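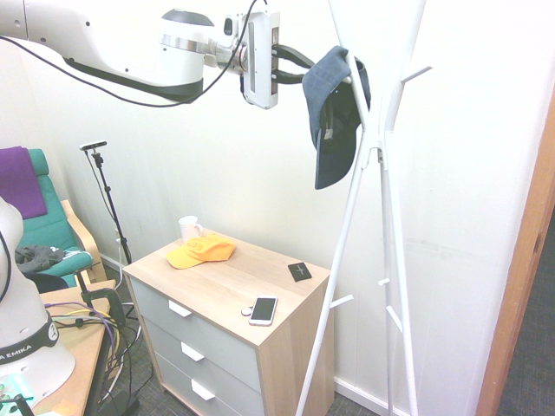
仮設事務所の一生は、たいてい「とりあえず」という言葉で始まる。とりあえず砂利を敷き、とりあえず箱を置き、とりあえず電気を引く。事務机が入り、複合機が入り、入口のわきに傘立てが置かれる。このあたりまではまだ引き返せる。危ないのは帽子掛けが入ったときだ。白い細い柱から枝が何本も出た、家の玄関にあってもおかしくないコート掛けが白い壁の前に立ち、その上のほうに紺色の野球帽が一つ、つばを下に向けて掛かっている。そうなるともう撤去の話は切り出しにくい。ヘルメットなら現場の備品だが、野球帽には暮らしの気配がある。設置計画書のどこにも書かれていない「居ついた」という状態は、だいたいこういう細部から始まっている。

筆者はこの春から、郊外の再開発地区Drundachに通っている。再開発といっても、通い始めたころは広い更地に水たまりが点々とあるばかりで、開発より再のほうに重きが置かれた眺めだった。そこに、事業者であるWarraichの現場事務所が建っている。ユニットハウスが8棟。四つずつ積んだ2階建てで、外階段がつき、二階の窓からは更地が見渡せる。レンタル元はBrenoraという仮設建物の会社で、契約期間は2年。その2年が、まもなく終わる。

終わるのだが、終わりそうにない。

この記事は、仮設事務所がどのように返されるか、もしくはどのように返されないかについて書いたものである。設置の話ならいくらでもある。クレーンが箱を吊り上げる瞬間は絵になるし、会社案内の表紙にもなる。ところが返却の話となると、業界誌をめくってもほとんど出てこない。箱が吊られて去っていくところを表紙にした会社案内を、筆者はまだ見たことがない。

■返却という仕事

Brenoraの返却担当者に話を聞いた。名前は出さないでほしいという。「出すと電話がかかってくるので」とのことだった。返却の電話がかかってくるのは担当者として結構なことではないかと思ったが、かかってくるのは返却の電話ではないらしい。返却を延ばしたいという電話である。

担当者によれば、仮設の建物を借りる客には二つの時間がある。契約書に書いてある時間と、工程表に書いてある時間だ。前者は印刷されていて、後者はたいてい鉛筆で直してある。二つが一致するのは契約した日だけで、翌日からは少しずつ離れていく。梅雨が来れば離れ、資材が遅れれば離れ、埋設管が図面と違う場所から出てくれば一気に離れる。

「離れるのはいいんです」と担当者は言う。「困るのは、離れたことを誰も教えてくれないことで」

返却には段取りがいる。箱を吊るためのクレーンを押さえ、運ぶための車を押さえ、戻ってきた箱を置くヤードの場所を空ける。箱の次の行き先が決まっていることもある。学校の仮校舎だったり、別の現場の休憩所だったり、選挙事務所だったりする。選挙事務所は返却が早いそうだ。結果がどうであれ、翌週にはもう借りている理由がない。あれほど気持ちのいい客はいません、と担当者はしみじみ言った。

一方、返却がいちばん遅いのは、と訊くと、少し考えてから「会議室に使っているところ」という答えが返ってきた。倉庫なら中の物を出せば空になる。休憩所なら人がいなくなれば空になる。会議室は、空にするかどうかを会議で決める。その会議を開く部屋がない、という話になるのだという。

■引き渡しのときには写真を撮る

借りるときに撮った写真が返すときにものを言う。これは賃貸の部屋を借りたことのある人なら覚えがあるだろう。床の傷、壁のへこみ、サッシのゆがみ。ユニットハウスでもまったく同じで、ただ、部屋のほうが空を飛んでくるという点が違う。

Drundachの事務所でも、引き渡しの際に写真が撮られている。見せてもらうと、床のシートの継ぎ目、引き違い窓のクレセント錠、天井の隅、分電盤のふた、エアコンの室外機を据えた架台と、几帳面なものだった。ところがその写真のファイルがどこにあるのか、現場の誰もすぐには答えられなかった。撮影した担当は別の現場に移り、引き継いだ担当は引き継いだことを引き継いでいなかった。最終的にファイルは複合機の下の引き出しから出てきた。複合機は返却対象の部屋にあり、しかも別の会社からのリース品である。あやうく写真ごと返すところだった。

返却前の確認で揉めやすいところを、Brenoraの点検係に挙げてもらった。

まず穴。壁の穴である。ユニットハウスの壁は、断熱材を薄い鋼板ではさんだパネルでできていることが多く、ねじを一本打てば穴が一つ残る。残った穴からは水が入る。水が入れば中が傷む。ところが借りたほうからすれば、ねじ穴など穴のうちに入らない。ホワイトボードを掛けた穴、時計を掛けた穴、安全標語を掛けた穴。安全標語の穴は特に大きいことがあるという。標語の枠が重いのだ。

つぎに貼り紙の跡。これは穴ではないから大丈夫だろうと思って貼る人が多い。養生テープならまだいい。両面テープは剥がすと塗装を連れていく。点検係はある現場で、「壁にテープを貼らないこと」という紙が両面テープで貼られているのを見たことがあるそうだ。剥がしたら塗装がついてきた。その紙は記念に取ってあるという。

それから鍵。鍵はなぜか減る。渡した本数と戻る本数が合ったためしがない、とまで点検係は言う。Brenoraでは紛失した鍵の再作成に一本1,000円を請求している。高いと言われることもあるが、探す手間に比べればずいぶん安いはずで、事実、請求書を送ると大半の客はその日のうちに払うか、その日のうちに見つける。作業着の胸ポケット、軽トラックのダッシュボード、給湯室の引き出し。見つかった鍵が別のレンタル会社のものだったこともある。それは送り返したそうだが、どこへ送り返したのかは聞きそびれた。

最後が床下だ。箱を据えるとき、地面と箱のあいだには束石やら角材やらを入れて水平をとる。その隙間に、いろいろなものが入る。落ち葉、ペットボトル、軍手、図面の切れ端。猫が入ることもある。猫がいると工程が止まる。クレーンの運転手は、荷の重さと風のことならいくらでも相談に乗ってくれるが、猫の相談には乗ってくれない。

■Jamelora式の棚卸し

返却の揉めごとを減らそうという試みがないわけではない。そのひとつが、Jameloraという管理表である。ソフトの名前のように聞こえるし、実際ソフトなのだが、Drundachの現場では印刷した紙のことをそう呼んでいる。画面で入力すると印刷できる。印刷するとみんながそれに手で書き込む。書き込んだものを誰かが画面に入力し直す。この循環のうちの一周分は確実に余計だが、どの一周かと訊かれると答えに困る。

Jameloraには、部屋ごとに「備え付けのもの」「借りたもの」「持ち込んだもの」の欄がある。備え付けのものは箱と一緒に帰る。借りたものは借りた先へ帰る。持ち込んだものは持ち込んだ人と帰る。理屈はきれいだ。問題は、現場に置かれた品物が自分の素性を名乗らないことにある。

たとえば折りたたみの長机。Brenoraからも借りているし、別の会社からも借りているし、Warraichの本社から持ってきたものもある。三者は兄弟のようによく似ている。天板の裏にシールが貼ってあるはずだというのでひっくり返してみると、シールの糊だけが残っていたりする。そういう机は「不明」の欄に書かれる。Jameloraにはもともと不明の欄がなかったが、余白に誰かが線を引いて作った。今では紙の中でいちばん字の多い欄になっている。

椅子も同じだ。そして椅子は机よりよく歩く。午前中に一階の打ち合わせ室にあった椅子が、午後には二階の窓ぎわにいる。昼に弁当を食べるためだ。二階の窓ぎわは風が通る。棚卸しの日に椅子を追いかけて階段を上り下りしている若手の姿は、見ていて気の毒だったが、手伝うとどちらの帳面につけたか分からなくなると言うので、筆者は黙って見ていた。

冷蔵庫については、素性よりも中身が問題になった。冷蔵庫は持ち込み品で、これは全員の記憶が一致している。一致しないのは、奥に入っている漬物の持ち主である。貼り紙が出た。貼り紙は磁石で留められていた。両面テープの教訓はここでは生きている。

■延長の作法

契約満了が近づくと、借り手の選択肢は延長か返却のどちらかになる。これは当たり前の話で、わざわざ書くまでもない。しかし現場に長くいると、三つ目があるような気がしてくる。何も言わない、というものだ。

何も言わなければ、請求書は来る。来れば払う。払えば、借りていることになる。この状態を業界で正式に何と呼ぶかは知らないが、Brenoraの返却担当者は「自然延長」と呼んでいた。自然という言葉がこれほど不自然に使われるのを初めて聞いた。

自然延長は借りるほうにとって楽なようでいて、案外そうでもない。仮設の建物には、いつまで建てておいてよいかという役所との約束がついてまわる場合がある。工事のための現場事務所であれば工事のあいだは扱いが軽い。工事が終わっても残しておくとなると、急に世間並みの建物として見られはじめる。基礎はどうなっている、確認の申請は出ているか、といった話だ。昨日まで大目に見られていた箱が、今日から一人前の建築としての責任を問われる。成人式のようなものだが、祝ってはもらえない。

土地のこともある。Drundachの事務所が建っている一角は、完成図では緑地になっている。芝生が広がり、ベンチがあり、透明感のある親子が歩いている。完成予想図の親子はどこの開発でも歩いているが、この図では、ちょうど今の給湯室のあたりを歩いている。二階の会議室に掛かったその図を見ながら打ち合わせをしていると、自分たちのいる場所がすでに未来から立ち退きを求められているのが分かって、なかなか味わい深い。

Warraichの現場側の言い分も聞いた。返したくないわけではない、と何度も念を押された。ただ、本体工事の仕上げに入る前に事務所がなくなると、検査の立ち会いをする場所がない。外構の業者が着替える場所もない。一部だけ残して一部だけ返せないか。四つの箱の上に四つの箱が載っている構造上、下から返すわけにはいかないから、返すなら上になる。ところが会議室は上にある。上の会議室を下に移すには、下の休憩室をどこかに移さなければならない。どこかといっても、もう箱はない。

こうして図面の上で部屋がぐるぐる回る。スライドパズルに似ているが、あれには一コマ分の空きがある。

■上から順に

結局のところ、Drundachの事務所は半分ずつ返すことになった。七月に上の段を返し、下の段は外構工事が終わるまで残す。会議室は一階に下り、休憩室は外構業者が別に手配する小さなハウスへ引っ越す。新しく箱を借りて古い箱を返すのだから、箱の数としてはあまりすっきりしない。それでも決まったことは決まったことで、決まった日の現場には、祭りの役割分担が終わったあとのような安堵感があった。

決まれば早い。Brenoraの配車係がやってきて、クレーンをどこに据えるかを見て回った。設置のときと同じところに据えればよさそうなものだが、設置のときには更地だったところが、今は縁石と植え込みになっている。植えたばかりの低木が並び、根元に支柱が立っている。重機が入るには狭いし、入れば低木の側が先に返却されてしまう。配車係は歩幅で距離を測り、電線を見上げ、低木を見下ろし、手帳に何か書いた。のぞくと「木」とだけ書いてあった。

反対側の道路から吊る案が出た。こちらは道が広いかわりに、通行の許可がいる。近所への挨拶もいる。朝のうちは幼稚園の送迎が通るから、その時間は避けなければならない。一つの箱を吊って車に載せるのにかかる時間よりも、そのために頭を下げて回る時間のほうが長い。配車係に言わせると、吊る仕事は最後のほんの少しで、残りはほとんど歩く仕事だそうだ。靴底がそれを証明していた。

屋根の継ぎ目の処理もある。箱と箱を並べて一つの部屋にしている場合、あいだには雨を防ぐ部材がかぶせてある。上の段を取れば、それまで床の下に隠れていた下の段の屋根が外に出る。ここを塞ぎ直さないと、残った事務所の中に雨が降る。塞ぐ日が晴れるかどうかは、工程表に鉛筆で書いてあった。

外階段はどうするのか、という質問が現場の若手から出たのは、打ち合わせがほぼ終わったころだった。二階がなくなれば階段はいらない。いらないが、階段は下の箱に金具で留めてあり、踊り場の下には自転車置き場ができている。誰も借りたおぼえのない自転車置き場だ。波板の屋根までかかっている。Jameloraの紙をめくってみても載っておらず、不明の欄に一行増えた。

■現場に残るもの

返却の打ち合わせにいくつか同席して、筆者が感心したのは、みな驚くほど物の少ない状態を覚えていないということだった。来た日はからっぽだったはずだ、と写真を見せても、古参の職長はなかなか納得しない。最初から棚があったと言う。写真に棚はない。では撮ったあとにすぐ入れたのだろうと言う。それを最初からとは呼ばないのだが、職長の中では呼ぶのである。

電気ポットは初代がいつ二代目に代わったのか分からず、二代とも給湯室にいる。初代は湯が沸かないが、注ぎ口の角度がいいという理由で水差しとして使われている。壁のカレンダーは銀行のものと工具店のものが並び、それぞれ違う人が違う印をつけている。銀行のほうには検査の予定が、工具店のほうには釣りの予定が書いてある。潮の満ち引きまで載っているのは工具店のほうで、検査の予定をそちらに書き写す者が出てきたため、満潮の日に中間検査が入っているように見える。

これらを全部、箱から出さなければならない。二階のものは階段で下ろす。大きなものは窓から出せないかという意見が毎回出て、毎回見送られる。窓は入れるときに外して入れたのだという説と、組み立てる前に中に置いてあったのだという説が対立している書類棚が一つあり、階段の幅よりもわずかに広い。点検係は棚の前にしばらく立ち、どちらの説にも与せず、ばらしましょう、と言った。

ばらすための六角レンチは、別の現場に行った前任者が持っているらしい。電話をかけると、そちらの事務所でも書類棚を組み立てているところだった。

筆者がその日の最後に見たのは、返却日を書いた紙をドアに留める場面だ。貼ってはいけないし、打ってもいけない。ドアは磁石がつくはずだと誰かが言い、冷蔵庫から磁石を一つ外してきた。おかげで冷蔵庫の漬物の貼り紙が落ちた。拾い上げた職長は、それを読み、しばらく黙ってから、自分のかもしれないと言った。蓋は開けずに持って帰ったそうである。

上段の吊り出しは、雨が続かなければ七月の前半に行われる。車の手配はついた。残る問題は低木と自転車置き場で、前者は移植の見積もりを取っており、後者は作った人を探している。

（2022年6月2日掲載）

読者のコメント

元・現場事務
鍵のくだりで胃が痛くなりました。うちも返却の朝に一本足りず、全員のロッカーを開けてもらったことがあります。見つかったのは私のエプロンのポケットでした。まだ誰にも言っていません。

砂利と角材
床下の話をもう少し読みたかったです。水平を取り直すときに噛ませた板、返却時にだいたい腐っています。記念に残しておくようなものでもないので、撤去のときは処分の袋を多めに持っていくことをおすすめします。

匿名希望（設備）
自転車置き場、うちの現場にもありました。作った本人は異動していて、波板は余り物、支柱は足場の部材。足場の会社に返す本数が合わない原因がそれでした。早めに見たほうがいいです。

ゆず胡椒
選挙事務所の返却が早いというのは本当です。近所の駐車場にあったものは、気がついたら跡形もなかった。当選したかどうかはそれより後に知りました。

二階の窓ぎわ
会議室に使っている部屋が返せない件、社内で回覧しました。回覧の結果、会議を開くことになりました。

通りすがりの配車
手帳に「木」とだけ書く気持ち、よく分かります。私は「犬」と書いてあるページがあって、どこの現場の何の犬だったのか、いまだに思い出せません。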